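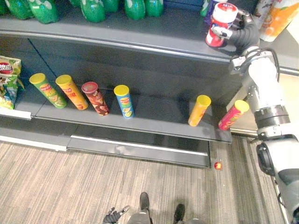
Draltport Open Day: Retail Shelf Demonstration
Pre-opening safety checklist with inspector's comments
Area: demo room, Nesdale building
Equipment: Dranex humanoid, shelf unit, steel table
Checked before the 4 p.m. visitor session

1. Visitor line and clearances
Result: OK with comment
Visitors stay behind the line at all times while the arms are powered. Groups are limited to up to 21 people. The host stands on the door side and keeps the aisle to the exit open. Please repeat the distance rule when children are in the group. The sign at the door is too small to read from the hall and should be reprinted.

2. Emergency stop
Result: OK
Both the wall button and the handheld unit were tested with the arm raised. The operator must keep the handheld unit on them for the whole run. Do not put it down on the table between runs.

3. Grip and handling
Result: OK
Only light, closed packages are to be used. Chip canisters and plastic bottles are fine. No glass and no open drinks. The hand closes around the side of the canister, below the lid.

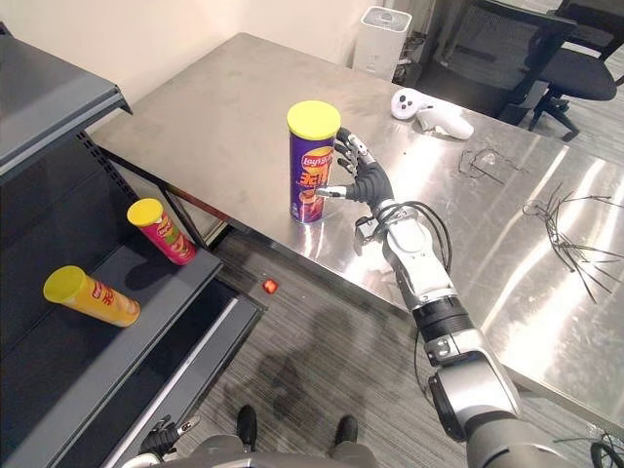

Force limit is set to the 40 percent profile and locked. Staff may not hand items directly to the robot or take items out of its hand. If a canister is dropped, stop the arm first, then pick it up.

4. Work surfaces
Result: Action needed
Clear the steel table of anything that is not part of the demonstration. Loose thin wires on the top can catch on the fingers. Controllers go back in the case when the operator is done with them.

5. Floor and cables
Result: Action needed
Cable on the carpet must be coiled or covered before visitors come in. Pick up small items between the shelf and the table. Move office chairs away from the table so the casters do not run over a cable.
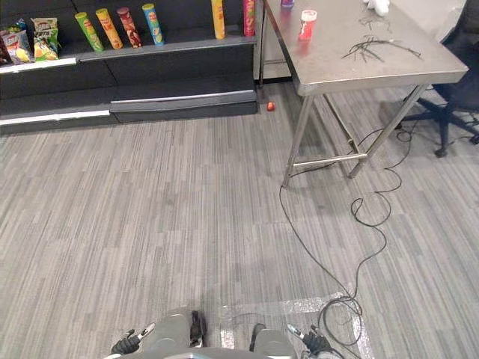 6. Shelf unit
Result: OK
Unit does not rock when pushed by hand. Keep heavy stock off the upper shelf.

7. Run time and battery
Result: OK
Longest run is 55 minutes, then a rest and a check of the wrist and elbow joints. The spare battery is stored in the Bạch cabinet down the hall.

Open items: 1, 4 and 5. Recheck before the doors open.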